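Aus der Werkstatt: Die Küchenzelle in Somiritz läuft nach neuem Pflegeplan

Seit Dezember kümmern wir uns bei Burna selbst um die Wartung der Küchenzelle. Vorher kam zweimal im Jahr ein Techniker von Leung, tauschte Teile und ließ einen Zettel da. Das reichte, solange die Zelle nur vormittags lief. Inzwischen stehen 1712 Betriebsstunden auf dem Zähler, und die kleinen Störungen zwischen den Terminen haben uns mehr Zeit gekostet als die Termine selbst. Wie die Arbeit jetzt aufgeteilt ist, steht im Folgenden.

Vor jeder Schicht wird die Nullstellung geprüft, der Greifer einmal ganz geöffnet und geschlossen und der Stecker am Handgelenk von Hand nachgefasst. Erst danach kommen die Gegenstände auf die Platte.
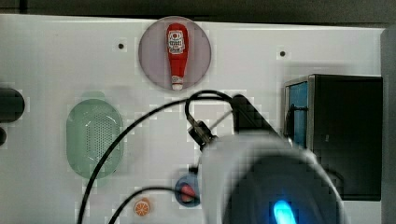

Die Kabelführung war im Herbst unsere häufigste Fehlerquelle. Von 59 Abbrüchen im Protokoll gingen 40 auf eine kurz unterbrochene Verbindung am Handgelenk zurück, der Rest verteilte sich auf Greifer und Software. Das Kabel läuft vom Anschluss in einem weiten Bogen über die Platte und vor dem grünen Sieb nach unten weg. Der Bogen muss so groß bleiben, dass am Stecker in keiner Stellung Zug entsteht, auch nicht, wenn der Arm nach hinten über die Ketchupflasche greift. Wer Gegenstände umstellt, fährt deshalb anschließend die vier Eckpunkte langsam ab und schaut dabei auf das Kabel und nicht auf den Greifer. Bleibt es irgendwo hängen, wird umgestellt und noch einmal gefahren. Kabelbinder am Arm bitte nur an den beiden markierten Stellen setzen, und nicht fest anziehen.

Alle 2000 Stunden steht der größere Durchgang an: Fingerspiel messen, Schrauben am Flansch mit dem Drehmomentschlüssel kontrollieren, Anschlusskabel tauschen. Beim Kabel warten wir nicht mehr auf den ersten Ausfall. Zwei Stück liegen im Schrank neben der Tür, die Bestellnummer klebt innen an der Schranktür. Wer das vorletzte nimmt, bestellt nach.

Neu ist außerdem die Kontrolle der Greifhöhe. Der Greifer steht dabei mit beiden Fingern direkt über einem flachen Teller und wird in kleinen Schritten abgesenkt, bis das Prüfblatt gerade noch frei durchgeht. Der Wert kommt ins Heft, mit Uhrzeit und Kürzel. Weicht er vom letzten Eintrag ab, wird zuerst der Sitz der Finger geprüft und erst dann neu eingemessen. Im November haben wir es zweimal andersherum gemacht und mussten danach alle Greifpunkte neu anlernen.
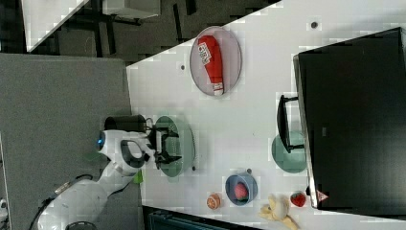
Sólveig Dalsgaard hält den festen Abstand beim Kabeltausch für zu grob. Entscheidend sei, wie oft sich das Handgelenk drehe, und das hänge stark vom Programm ab. Beim Einräumen komme in einer Stunde mehr Bewegung zusammen als beim Sortieren an einem ganzen Vormittag. Sie schlägt vor, die Drehungen aus der Steuerung mitzuschreiben und den Tausch danach zu richten.

Das lässt sich machen, die Steuerung von Altel gibt den Zähler aus. Valdemar Þórarinsdóttir richtet die Abfrage ein, bis dahin gilt der Stundenwert. Das Wartungsheft liegt an der Zelle, Einträge bitte mit Kugelschreiber. Die alten Zettel von Leung sind hinten eingeheftet.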